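3.2 Lid, tray and plate

The second task in the set is serving steamed buns. It was chosen because it uses few objects and because each of them has an obvious job. There is an electric steamer pot, its lid, a perforated steel tray for the buns and a round white plate. The task is complete when every bun has gone from the tray to the plate. We refer to this layout as the Volla layout, after the kitchen study in which we first used it, and to the looser one described in Section 3.3 as the Grarnik layout.

The lid has to be dealt with before anything else. In ordinary kitchens it ends up wherever there is room: on the hob, in the sink, or leaning against the wall behind the pot. For the Volla layout we fixed its place to the left of the steamer, flat on the table, with the handle upwards. The plate was given the right-hand side. The two are close enough in outline that swapping them makes little difference to the space needed, but it does change the route the buns take, and we wanted that route kept the same.
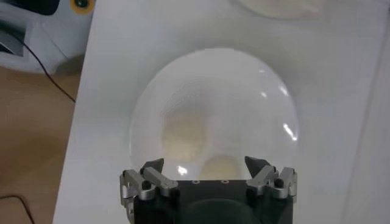

Clear materials needed more thought than we had planned for. Against a white tabletop a transparent object is picked out mainly by its rim and by whatever light falls on it, and reflections move as the viewpoint moves. Opaque objects cause less trouble, although a white plate on a white table is not much easier, and white buns on a white plate are harder again. We considered a coloured cloth under the plate and decided against it. Many kitchens have pale worktops and pale crockery, and a layout with strong contrast everywhere would have told us little about them.

The starting state is shown in Figure 2. Four buns stand on the tray in a diamond, one at the back, one at the front and one on each side. The plate is empty. With the buns set this way there is a gap at the middle of the tray, and each bun can be reached without first moving its neighbour. A square arrangement was tried early on and gave less room at the sides, where the buns sat against the steel.
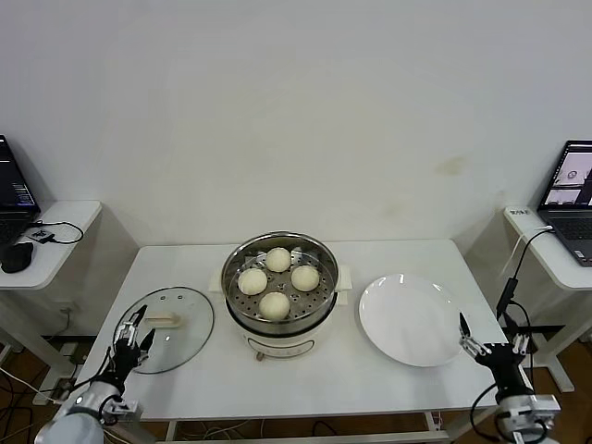

Dimitriou

The order of removal was left open. Over 13 sessions we noted only which bun went first and where it was put down. The front bun is the natural choice when the pot is approached from the front, but starting at the back has something to be said for it, as the later buns are then lifted out over an empty part of the tray. We did not score one order above the other.

Placement on the plate was also left open, with one condition - no bun could rest on top of another. Steamed buns have a soft skin that marks easily and will stick to a second bun if the two are pressed together while damp. Two buns take up little of a plate, and there is no need for care at that stage. The third has to be placed with the fourth in mind. Figure 3 gives the halfway state, with two buns on the plate and two still in the pot, the lid remaining at the left.

A bun that was visibly dented on the plate was recorded as dented, and the session was kept. A bun that left both the tray and the plate was recorded as dropped, put back by hand, and noted in the Hornier sheet for that day. We made no attempt to judge the depth of a dent, as the skin of a bun also wrinkles on its own as it cools and the two are not easy to tell apart by eye.

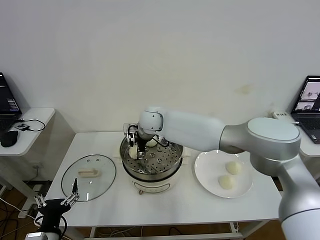

3.3 The Grarnik layout

The looser layout uses the same objects with no fixed places. The lid may go on either side of the pot, and the plate may stand anywhere on the table where it lies flat.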